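Facilities and Supply News: Bin Care and Returns at the Hepburn Building
Posted 5/11/21

The Supply Office has completed its spring review of the gray metal bins used for parts storage and sorting throughout the Hepburn Building. There are 320 bins in circulation, and most of them have been in daily service since the building opened. The review was carried out by Reda Helmy of the Supply Office with the help of the bench supervisors on both floors, and the office thanks all departments for clearing their shelves on the days requested.

Of the bins inspected, 85 were set aside for repainting and 18 were withdrawn from use. The withdrawn bins had bent rims or split corner seams and could no longer be carried safely when full. Departments that gave up a withdrawn bin will receive a replacement from stock before the end of May. No charge will be made to department budgets for this exchange, and no request form is needed.

Several departments have asked whether a bin with worn paint should be turned in. As a general rule, it should not. Wear on the floor of a bin is expected and does not affect its use, provided that the metal is sound and there are no raised edges that could catch a glove or a sleeve. Please run a gloved hand along the floor and the inside of each wall before deciding. If the surface is smooth, the bin may stay in service.

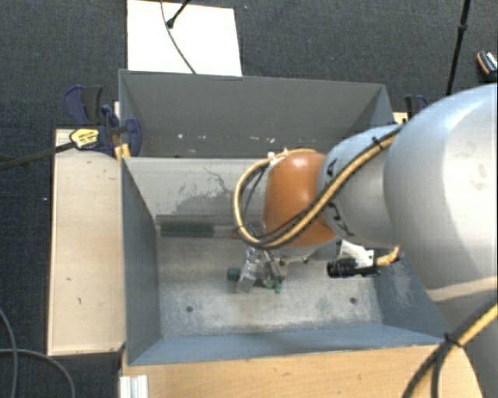 Bin interiors should be wiped down at the end of each week with a damp cloth and the mild cleaner supplied by the office. The walls deserve as much attention as the floor, and the far wall is the one most often missed. Blackish smears and dark scratches of the kind seen across the middle of the far wall here should both be looked at during the weekly wipe-down: the smears should be cleaned as far as the cloth will take them, and the scratches checked by touch. Scuffs low on the side walls, near the floor, may be left alone. Please do not use steel wool or scouring powder on the painted walls. Three bins in this year's repainting group were there only as a result of hard scrubbing.

Departments are also reminded to empty bins fully before sending them back. Small pieces settle at the foot of the walls and in the corners, and they are easily overlooked when a bin is tipped in a hurry. Long, flat pieces lying against a wall are best lifted out by hand first. Loose parts found in returned bins are kept for ten working days at the supply window, after which they go into general stock. At present the window is holding a tray of mixed parts from the Levero benches and two cartons marked Stetidon, all of which may be claimed during regular window hours.

The following points on handling have not changed from last year, but they are repeated for new staff. Bins are to be stacked no more than four high, and only when empty. Loaded bins belong on the lower two shelves. A loaded bin should not weigh more than 70 pounds, and anything over half that weight calls for two people or a cart. Labels should be placed on the outside of the short wall facing the aisle - never on the inside, where the adhesive collects dirt and is hard to remove.

Repainting will be done by Undex, the same contractor used for the shelving last year. Bins will leave the building in two groups so that no department is left short. The paint will match the present blue-gray as closely as possible, although a slight difference between older and newer bins should be expected. Department numbers will be put back on each bin before it is returned.

Questions about repainting dates should be sent to Reda Helmy. Requests for cleaner, cloths or label stock go to Xiomara Bellamy at the supply window, who can also arrange a short visit to any bench where staff are unsure whether a bin should be kept or turned in.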